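4.2 Clearing and Oiling the Table Top 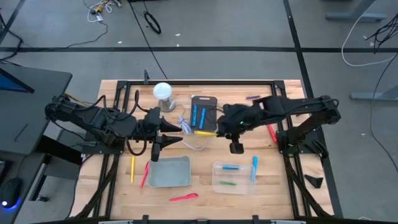 The Undley butcher-block top needs oil every 8 weeks in normal use, and once in March before the heating season ends. Remove all loose items first. Small things such as markers, trays and bundled cables leave pale outlines if oil is applied around them.

1. Lift the cutting board by its handle slot and store it upright.
2. Wipe along the strips with a damp cloth. Let dry for 4 hours.
3. Sand raised grain with 400 grit — by hand only.
4. Apply Batix oil, part no. 501, and wipe off the excess.

CAUTION: Lay used cloths flat outdoors to dry.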